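Diary > Standards and Colours > October

Entry: drill for the laying up, second rehearsal

Up at six. Rain until nine, then dry with a light westerly. Standard case checked before breakfast: two-piece pole, ferrule clean, finial tight, sling and gauntlets present. The left gauntlet has a split seam at the thumb which will last until the service but should be replaced after it.

The branch standard is to be laid up in the parish church at the end of the month. I have carried it for 9 years and will carry it this last time. The branch itself closes the same day, and the remaining members transfer to the neighbouring branch or go on the postal list. The paperwork for the transfer went off in September and has been acknowledged. The inventory has not, so I rang again at ten and was told it is in a queue.

Rehearsal at eleven. Present: myself, the escort of two, the bugler, and the parade marshal, who had driven over from Polto and was early. We walked the route from the gate to the chancel step three times. Distance from gate to porch is 70 paces at the slow, and from the porch door to the step is 26. The marshal wanted the halt at the font, as was done when the old county standard was laid up. I objected that the aisle narrows there and the escort cannot turn without touching the pew ends. We tried it his way once. The right escort struck the pew. The halt is now two paces short of the font and is marked with tape.

The door remains the main difficulty. The lintel is low and the standard has to come down to the trail before the step, then go back to the carry inside, in poor light, with the organ already playing. I have asked for the organ to hold until the escort is through. The organist will wait for a nod from the back pew. My preference was for a fixed count, but the nod was agreed.

Timing of the salute: standard lowered on the first note of the Last Post, raised on the first note of the Reveille. The lowering should take the whole of the opening phrase. Mine was too quick on the first run and correct on the second. On the third a gust came through the open door, wrapped the cloth round the pole, and I had to recover with the left hand. In future the door will be shut before the bugler starts.

Lunch in the car. Cheese roll, flask.

Afternoon spent on the seating plan and the wreaths. We have 90 seats in the nave once the side chairs are taken out, and nearly all are spoken for. The front two rows on the left go to families, the right to the cadets and the visiting standards. Seven standards have confirmed. There is room along the north wall for six at proper spacing, so the spacing will be reduced. Visiting bearers have been told to form up by seniority of branch. Two of them dispute which was founded first and both have sent me copies of their charters. The charters give the same year. I have put them on opposite sides.

Wreaths: one from the branch, one from the council, one from the Muñoz family, whose great-uncle is on the memorial under a misspelt name. They have asked again whether the spelling could be corrected before the service. It cannot be done in the time. The stone is listed along with the churchyard wall, and the mason at Cilance needs written consent before he will so much as clean it. I have written the name correctly on the order of service and will read it correctly aloud. The application for the stone will go in regardless, and I have started the form. It asks for a drawing to scale, which I will do at the weekend if the light is good enough to measure by.
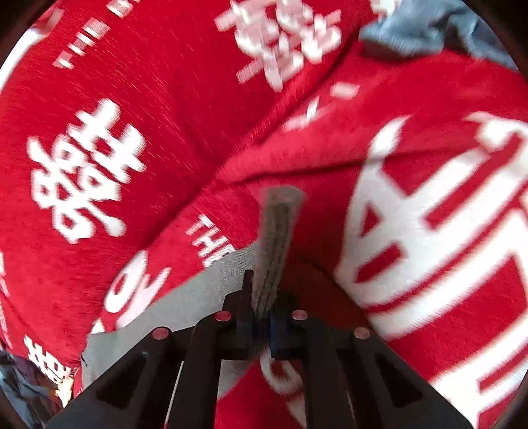 The order of service went to the printer at four. Changes from the first proof: second hymn moved after the reading, Kohima Epitaph moved to the end, car parking note added at the foot of the back page. The field next to the church will be open if the ground is firm. If it is not, cars go to Enenska and people walk up, ten minutes by the lane or slightly less over the stile. Anyone who cannot manage the walk should be dropped at the lychgate first.

One matter left open. Once laid up, a standard is not normally taken out again, and it is left to decay where it hangs. Several members would like it put behind glass. The bracket is already fixed on the south side, away from the heating pipe, and a case would have to be built round it and would need permission of its own. I am content for it to hang free. I said so at the last meeting and have not changed my mind, but a vote will be taken after the final rehearsal and I will abide by it.

Boots after tea. Beret brushed, badge cleaned, medals still to be remounted as the court backing has begun to lift at one corner. Knee stiff from the slow march. To bed at ten.

To do: thumb seam. Tape for the porch step. Telephone the bugler about his spare mouthpiece. Chase the inventory.

Comments

Oldbearer: We had the same trouble with a low door. Our man came down to the trail at the gate and stayed there until he was inside. Less to go wrong.

Lane End: Will the hall be open afterwards for tea? The notice in the shop only mentions the church.

Reply from the diary: Yes, hall open from the end of the service.

Trumpet Major: Shut the door, definitely. Mine blew open halfway through the silence last year.

Recent entries

First rehearsal and a wet churchyard
Returning the branch records
Collecting tins: what came back
How to pack a standard for the train
Measuring the south wall bracket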